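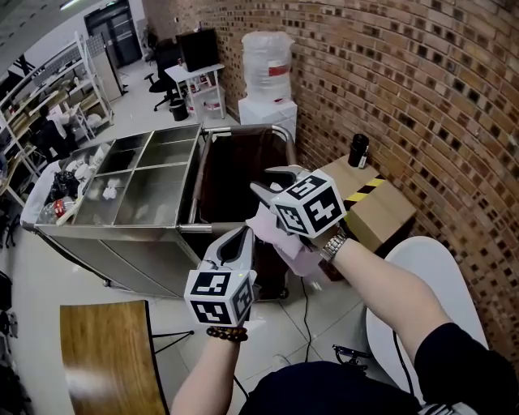
Most towns the size of Trosa no longer have a laundromat, and I think the ones that still do should spend public money to keep them. Ours closed in August. The landlord wanted 900 dollars more a month, the owner could not pay it, and the machines were sold off. The council treated this as a private matter between two businesses. I don't agree. Laundry is a chore that every household has, and most of us give it little thought because the work happens behind a door at home. A cart with four open compartments, two by two, is a normal piece of equipment for anyone who handles washing in quantity. A family of five without a washer is handling washing in quantity. They do it with trash bags and a bus pass.

The nearest coin laundry is now in Brito, 31 minutes away by bus when the bus is on time. Milagros Mansilla, who rents on Terkia Street, told me she goes twice a week and loses most of a workday each time. Her lease does not allow a washer in the apartment. Many leases here say the same, and the older buildings do not have the plumbing for one anyway.

The usual objection is cost. The town spent 3283 dollars last year on new banners for Main Street. I have nothing against banners, but 400 dollars a month would have covered close to half of the rent increase, and the county has a small business fund that could have been asked for the rest. It was never asked.

Another objection is that a town should not prop up a business that can't support itself. We already do this with the parking lot, the boat ramp and the skating rink. I use the boat ramp. I would not call it more important than clean sheets.

The old Stustska hardware store has been empty for two years. It has floor drains and a loading door in back. The council should find out what it would take to put ten washers in there, and it should do so before the next budget is voted on.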